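21st March

So I finally did jury duty, and I have been boring everyone I know with it ever since, which means it's your turn now!

I got the letter in the mail and groaned, same as everybody. Parking at the Wallner Street courthouse was a mess, I circled the block for ages, and then I sat in a big beige room with 50 other people and a TV playing a cooking show with the sound off. They called my number after lunch. I'd already eaten my emergency granola bar.

The case was a burglary at a storage place out in Zillstead. I won't go into names, but the part that stuck with me was the sentencing. We don't decide that in my state (I really thought we did), so I went back in my own time to watch. The judge gave him 8 months plus restitution, and the woman whose unit was broken into read a letter about her mother's quilts. I cried a little in the back row, and so did the guy next to me.

My friend Signe Söderlund thinks the sentence was too light. I keep going back and forth. We argued about it over soup for 45 minutes and then she had to go get her kids.

Anyway, if you get the letter, bring a sweater and a real book. Mine had 279 pages and I finished it before they even called me.
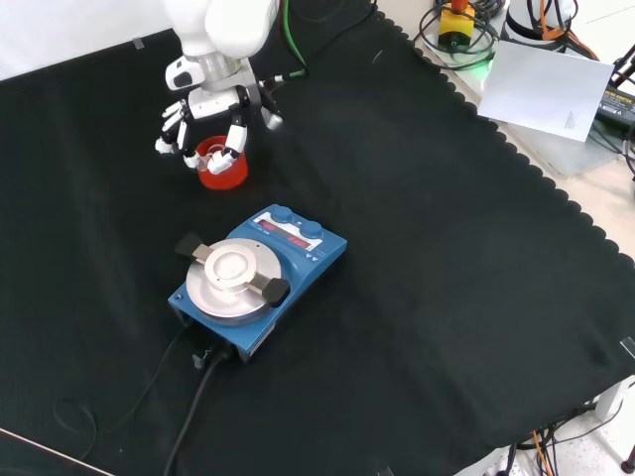

Robot hand over the red container, blue hotplate stirrer next to it.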